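Granström 3600

The Granström 3600 is a bolt-on rear suspension kit for full-size pickup trucks, made by the Swedish firm Granström. It replaces the factory leaf springs with a four-link arrangement and a pair of air springs, and is sold mainly to owners who tow often but want a lower ride height when the bed is empty. The number in the name refers to the rated load of the air springs, 3600 pounds per axle.

Development

Work on the kit was started by Ebbe Ekström, a chassis engineer who had earlier designed trailer axles for the same company. His first version used welded frame brackets. These were dropped after testing by Efa Owen, who argued that few owners would pay a shop to weld on a truck still under warranty. The production brackets bolt through existing holes in the frame – 8 on each side – and need no drilling on most models.
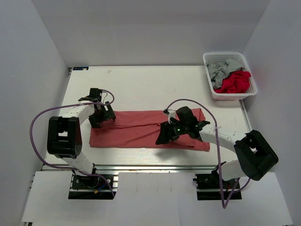
The first kits were shipped in May to Inness, a truck accessory dealer that had ordered 100 of them. A revised version followed on 2024-03-12, with longer lower links and a thicker crossmember. Kits of the two versions do not share link bushings.

Design

The lower links are steel tube with threaded ends, which allows the pinion angle to be set after installation. The upper links are fixed in length. Air is supplied by a single Flirkov compressor mounted inside the left frame rail, with a small tank behind it. Separate valves for each side let the driver level an uneven load. The full kit weighs 496 pounds in its shipping crate.

Variants

A heavier version for dual-rear-wheel trucks, the Paltton, uses the same crossmember but has wider brackets and a second tank. It was designed by Vidar Kristiansen and is built to order.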